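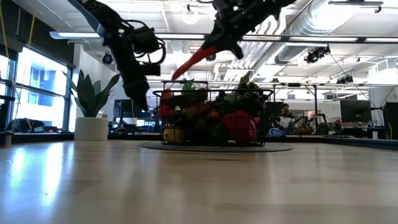

Week 6: What you are buying when you buy a picture

Handout for the second half of the session. Bring the two licence agreements from last week, marked up. If you have only read the summary page, please go back and read the agreement, as the summary is written by the marketing people and isn't what you agreed to.

1. The word "free"

"Royalty-free" does not mean free. It means you pay once and owe no further fee for each use the licence allows. The last four words carry all the weight, and they are usually missing from the button. Plenty of small publishers have paid for a royalty-free cartoon, put it on a mug, and then had a letter.

"Copyright-free" is worse. A seller who uses it about work drawn last year is either confused or hoping you are. Somebody drew it, somebody owns it. Ask who.

2. "Affordable"

Affordable against what? Prices on the big libraries are set up so that you can't easily compare them. Take the three we looked at in class.

Himent sells by the credit. A small drawing costs one number of credits, a large one another, and the price of a credit depends on how many you buy at once. Unused credits lapse.

Ollex sells a pack of 200 downloads to be used within the year. The newsletter editor in our case study was pleased with the price per picture until she did her sums in September and found 133 downloads still sitting there. Work out the cost per picture used. It is a different figure from the one on the sales page, and it is the only one that belongs in your budget.

Tradari sells single licences, renewed yearly, at $165 each. For a set of eight spot illustrations that comes to $1320, every year, for as long as the page stays up. The renewal is in clause 11. Most of you missed it.

I don't say any of these is a bad deal. I say you can't tell from the front page, and I'd be wary of a course reading that claims you can.

3. Where the restrictions hide

Look in these places before anything else:

Definitions. "Editorial", "commercial" and "personal" mean whatever the agreement says they mean. A charity newsletter with one paid ad in it may count as commercial.
Print run or audience cap. Often in a table at the back.
Alteration. Can you crop it? Change the caption? Put colour on a black and white cartoon? Many cartoonists say no to a changed caption, and fair enough, the caption is half the joke.
Transfer. If you are a freelance designer buying for a client, who holds the licence when you leave?
Term. Look for "renew", "subscription period" and "upon termination". 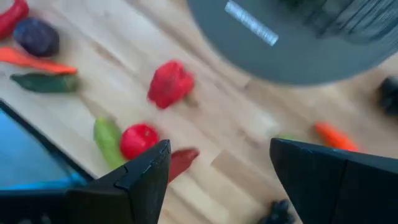
Toy vegetables on a wooden table.

4. "Unlimited use"

Seldom unlimited. In the Himent agreement, "unlimited" covers web use only, and resale is dealt with three pages later. Read it beside the list of exclusions and cross out whatever the exclusions take back. In class one group crossed out so much that the remaining right was to put the picture on a website they owned themselves, unaltered, with a credit.

5. Indemnity, or who pays when it goes wrong

Sellers like to say their pictures are "fully cleared" or "safe to use". Find the clause that backs this up. If there's a promise to cover your costs, check the limit. If the limit is what you paid for the picture, the promise is worth very little. If there's no promise at all, "safe" is only an adjective.

Keep the invoice, a dated copy of the agreement as it stood on the day, and a note of the file you downloaded. Agreements get rewritten and the old version goes off the site. Our copy of the Tradari one is dated January 12, 2024 and we will use that version throughout, whatever the site says now.

6. Buying direct

Cheetham is a small cartoon studio with its own shop, and its licence is one page long. Students tend to like it at once. I'd slow down a bit. One page can mean plain dealing, or it can mean that nothing has been said about the things you will end up arguing over. The Cheetham page says nothing about translation, and nothing about social media. Silence doesn't mean yes. Write and ask, and keep the answer.

Direct buying does have one real point in its favour: the person who answers your email can usually say yes.

For next week

Pick one licence from the four. Write down, in your own words and on one side of paper, what a buyer may do, what a buyer may not do, and what the agreement leaves open. Give clause numbers. If you find yourself writing "presumably", underline it, and we'll start with those.

Reading: chapter 4 of the course reader. The section on fair dealing is thinner than it should be, so bring questions.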